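Street Preaching and Local Orders: How One Town Wrote Its Rules
Student project report, Law and Society module

Background

Our group looked at how a council can limit preaching in a town centre, and what happens when a preacher objects. We chose Lesness because the council there had consulted on a public spaces order, and the papers were open to read. The order did not mention religion. It covered amplified sound, fixed displays and the handing out of leaflets in the market square. Most of the written objections came from church groups all the same, and a smaller number from a humanist society that also runs a stall.

What we read

The consultation drew 862 written replies. We divided them between us and sorted each by its main complaint. Noise came first by a long way. Very few people objected to the message itself, and those who did usually mentioned noise in the same paragraph. Replies that gave no reason were put in a separate pile and left out of the tables. 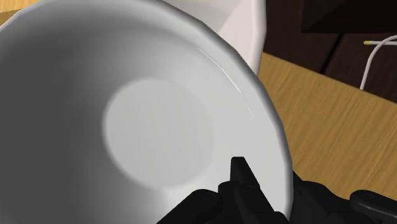

We then compared the draft order with the right to freedom of religion and the right to free expression in the Human Rights Act 1998. Both can be limited by law, but the limit must have a proper aim and must go no further than it needs to. The first draft banned all amplified speech in the square at any hour. The second allowed it for up to 60 minutes per speaker, after 10 in the morning, and dropped the part about leaflets.

Interviews

We spoke to members of Hodia, a street outreach group, and to traders whose shops face the square. The Hodia members said they could accept a time limit. They were more worried about having to give their names to a warden. The traders wanted a limit on volume as well, which the second draft left out. We asked the council for its reasons and were sent a link to the minutes, where the point is not discussed.
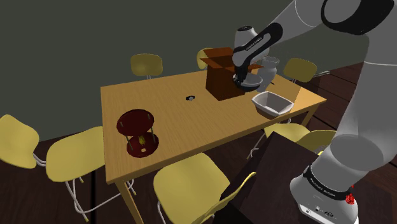 Figure 2. Robotic arm above a table with a white bowl.

Findings

The second draft is easier to defend than the first. It treats a preacher, a busker and a political speaker alike, and it leaves leaflets alone. The weak point is the wording on "causing annoyance", which we think is too wide. A warden could use it against a speaker whose views were unpopular with shoppers that afternoon.

Limits of the project

We read replies from one town only. We had no access to complaints made by phone, and we did not hear any preaching in the square ourselves, as the interviews were held in October on a wet morning.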